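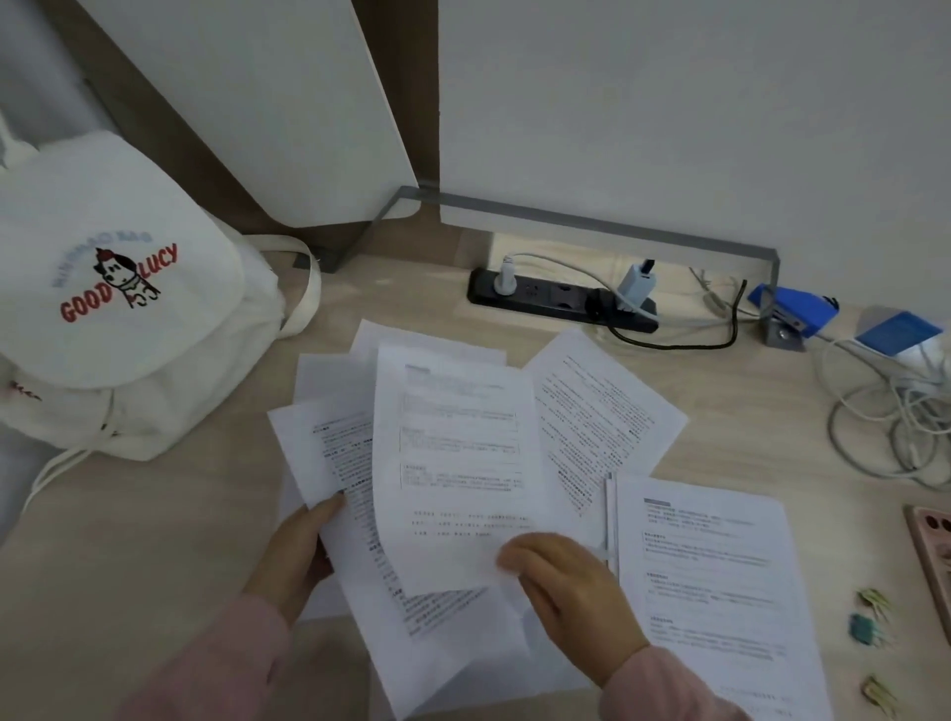 Fig. 1. Sorting loose printed pages by hand, with a finished-looking stack kept to the right.

Home | Units | Readings | Handouts | Contact

Paper Handling for Small Archives
Unit 2: The First Sort
Notes by Amber Claeys

I love this unit! Everybody arrives wanting to talk about folders and labels, and we spend the whole session on one messy pile of paper (bring your own, the messier the better).

Start with a clear patch of desk. Pick up the pile loosely and turn every sheet the same way up before you read anything. Headings are your best friends at this stage: a shaded heading or a bold subheading will tell you which set a page belongs to long before the small print does.

Keep blank sheets in order until the end. They may be dividers.

Work for 45 minutes, then stop and stretch. Lorenz Imhof sorted some 2000 pages of the Paulauskas papers like this, and he still finds it fun!

For next time: sort 8 pages from your own pile, write down where you hesitated, and read the Skadcombe chapter as far as the section on staples.

Contact the course office | © Kornadance Study Center | Back to top

This site uses cookies to remember your settings. Accept | Decline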